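About Goklow

Refills and household basics, delivered across the valley

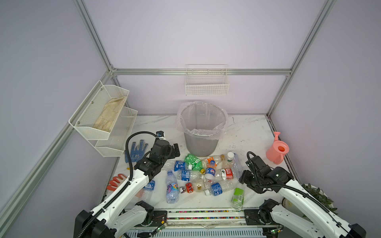 Goklow sells cleaning products, soaps and dry goods by weight. Customers bring their own containers to our shop in Irier, or order a delivery and hand back the empties when the next one arrives. We started with one counter and a hand pump. There are now 17 people on the staff and two delivery vans.

How we started

Idalina Cardoso opened the shop after several years buying stock for a hotel group. She had seen how much of the price of washing-up liquid went on the packaging and wanted to find out whether people would pay less and carry their own. Anselmo Herrero joined in the first spring to run the stockroom. He had worked at a paint merchant's, so he already knew how to handle drums, taps and spills.

The first shop was on the hill side of the river, next to the old post office. It was too small for deliveries, which had to be wheeled in before opening. We moved to the present building on Valcárcel Street in March three years ago. The rent is higher but there is a loading bay, and the bus stops outside.

What we sell

We keep 21 liquids on tap, including laundry liquid, fabric softener, floor cleaner, hand soap and shampoo. Dry goods are on the other side of the shop: rice, oats, lentils, flour, sugar, salt and bicarbonate of soda. Coffee is ground to order until 4 pm.

Prices are shown per 100 grams. Weigh your container on the scale by the door before filling it and write the weight on the lid. We will fill any clean container with a lid that closes. We cannot refill bottles that have held motor oil, weedkiller or pool chemicals, even if they have been washed.

If you have nothing to bring, we lend glass jars for a deposit, returned in full when the jar comes back.

Deliveries

Our round covers Irier and the villages as far as Wirkeo. Orders placed before noon go out the next working day. Nyokabi Owino plans the routes and answers the delivery phone in the mornings. Please leave empties where the driver can reach them without opening a gate.

We have 500 households on regular delivery. Schools, cafés and guest houses can open a trade account, with drums supplied on loan.

Who does what

Idalina Cardoso: owner, buying
Anselmo Herrero: stockroom and safety
Nyokabi Owino: deliveries
Isamu Sasaki: shop manager
Pavithra Joseph: accounts and trade customers

Working here

Vacancies are posted in the shop window and on the Jobs page. Most of our staff began part time. Training on the taps and scales takes two days and is paid.

Page last updated 9 December 2025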